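Dromar | Home | What we do | About us | Visit | Contact

About us

Small firm, two units knocked into one on the Prarnham estate. We build and set up robot cells for people who make things in modest batches. Gearboxes mostly, pumps, a bit of valve work. Have been at it a good while now and still answer our own phone.

This page was last gone over 2024-04-09, straight after the open day, so a lot of it is about the open day. Will tidy up when there's time.

Gear bench, arm and gears:

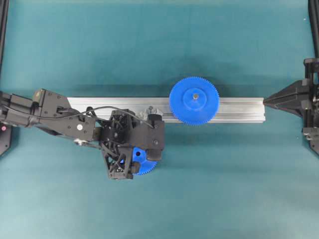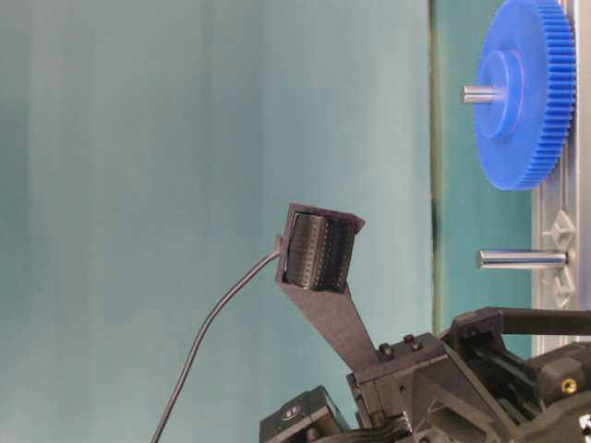
The gear job is what most visitors asked about so we'll start there. Gear with a hole in the middle, pin to put it on, teeth that have to mesh with whatever is next door. A person does it without looking. Wiggle, drop, done. For an arm it's fiddly. Come in a degree off and it jams on the end of the pin, push harder and you mark the bore or bend something. So the work is in the feel. Pads on the fingers that notice the part shifting in the grip, and a control program that backs off and tries a slightly different angle when it does.

We get asked why gears. Prothero, that's why. Gearbox people, our first proper customer, came to us with a bench where 32 different gear sets went through in a month and no one wanted to buy 32 different fixtures. Fair enough. We said we'd have a look. Still looking in some ways, but the bench went in and they've ordered a second.

What we do

Assembly cells, small. Gripper fingers designed and printed here, usually same day if the printer behaves. Refits of older arms where the mechanics are sound and the controller isn't. Training for the people who will run the thing, at their own bench and on their own parts. We don't do welding or paint, or anything that needs a pit dug. Ask and we'll point you to someone.

Every job begins with a box of your parts. Real ones please, including the bad ones. CAD is lovely but CAD never has a burr on it.

The open day

Second one we've held. First was in May last year and it rained on the sausage rolls, so this time everything indoors, coats on the racking. 179 through the door by the sign-in sheet, which is more than the estate has parking for. Apologies to the tyre place.

Three benches on show. Gears at the first. Second was the Skosten feeder, small parts shaken down a track and picked off the end, loud, popular with under-tens. Third was the teach bench where you could move an arm yourself by hand and have it play the move back. Queue for that all afternoon. One lad taught it to wave at his nan and we left that program on, still there.

Talks went on in the back office, 20 mins each. Supposed to be. Aníbal Correia did the one on touch sensing and ran well over becuase of questions, good ones. He runs our gripper side, joined from a toolroom, and would sooner have a broken finger to look at than a working one. A few things people wanted to know, as near as we can remember his answers:

Does it see or does it feel? Both. Camera work gets it to the right place, touch takes over for the last bit where the gripper tends to be in the way of the view.

What happens when it drops one? It stops and asks, or goes back for another, depends how the customer wants it set. On a live line it's usually the second.

Do the pads wear out? Yes. They're a consumable. We swap them on a schedule and keep spares on the shelf for everyone who has bought a bench from us.

How long to teach it a new gear? If it's close to one it already knows, a morning. Something odd, a week. Something really odd and we'll tell you so before you pay for anything.

Is it quicker than me? On one gear, no. Somebody at the back cheered.

How the gear bench got built

Bit of history as we said we'd put it up. The first version had a bought-in gripper and stiff metal fingers. Fine on chunky parts, hopeless on anything with fine teeth. We went to printed fingers so we could alter the shape overnight and see by breakfast whether it was better. Most weren't. There's a crate of old ones under the stairs and people were helping themselves on the day, which is fine, take some.

Then a long run to find out what goes wrong. Roughly 2,000 insertions, logged, every miss written up. A lot of the misses were ours: loose screw, cable snagging, somebody leaning on the bench. Worth knowing all the same. Cable routing is now on the checklist twice.

Who we are

Mechanical, electrical, software, and the office, which is where anything actually gets paid. Everyone does a turn on the benches, including whoever does the invoices. We take one apprentice a year off the college course at Prarnham and try to keep them. Two of the fitters came to us that way.

Anyone looking for work, send a letter and a photo of something you've made. Doesn't have to be a robot. We had a very good bird table once.

Visiting

You don't need to wait for an open day. Ring first, bring parts, flat shoes. School and college groups welcome up to a minibus full, we'll need a teacher per bench. Eye protection is here, all sizes. The teach bench is kept running for visits, the gear bench depends what we're in the middle of.

Half-day feasibility visit is £700, taken off the price if you go ahead. You get the trial written up, with the failures in it. Looking round is free and so is the tea.

Parking is round the back, not infront of the tyre place. Door with the blue handle, push hard, it sticks.

Next open day: date not settled. If you signed the sheet and ticked the box you'll get an email. If your handwriting was like ours, you may not, so drop us a line through the contact page.

Back to top | Visit | Contact | Privacy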